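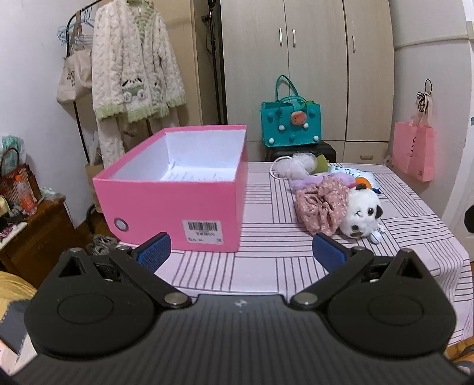 Antonina Kuzmenko: Dishwasher stops 19 minutes into every cycle and shows E8. Golletti's manual lists E1 to E7, then moves on to warranty terms.

Support: Thanks for your patience. Have you tried turning it off?

Antonina Kuzmenko: Many times. I've also cleaned the filter, which had a bay leaf in it from March.

Support: E8 is low inlet pressure. Please open the valve under the sink fully. 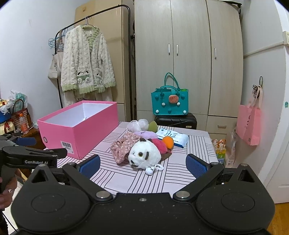
Does the quick wash give the same error? Same error, same minute, dirtier plates.

Status 1 Jun 2025: valve was half shut – my own work, after fitting the new faucet. Full cycle completed. Ticket closed by customer, with some loss of dignity.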